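Would you pay 2,000 pounds for a waiter with two fingers?

Efua Kpodo has run the tea room at Widthorpe long enough to be wary of people with leaflets. The one from Hafstein offers a counter arm on a monthly hire, with a setting-up fee of £2,000 on top. It serves cakes. "I've got a pair of tongs that serves cakes," she says.

I asked Bjartur Kragh, who sells the thing, to answer her. He is pleasant and quick, and he talks a lot about staff shortages. How long does it take to plate a bun? "Roughly 4 minutes the first time, while it gets used to the counter." And after that? "It depends on the bun." I asked about cream slices. He said those were planned for August.

What happens if a child leans over? It stops, he told me, and somebody has to start it again. Kpodo had been listening to this with her arms folded. "So I'm paying for it, and I'm standing next to it," she said. Kragh called that "the settling-in period" — he couldn't say when it ends.

To be fair to Hafstein, the hire can be cancelled at two weeks' notice, and Kragh didn't dodge the question of cleaning. The fingers come off and are wiped by hand. He wouldn't put them in a dishwasher. Kpodo wanted to know who pays if one gets bent, and he promised to send her the page of the contract that covers it. She was still waiting when we went to press.

Would she take one for nothing? She thought about it. "For a month, maybe. At the far end, away from the till."
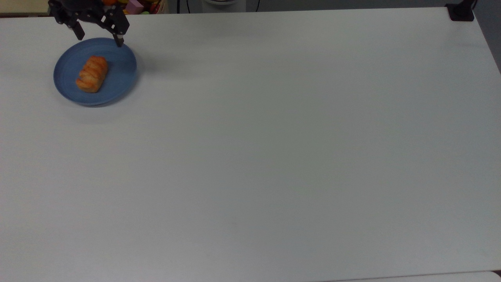 What the hire includes

The arm, its clamp, two sets of fingers and one visit to set it up. Plates are extra.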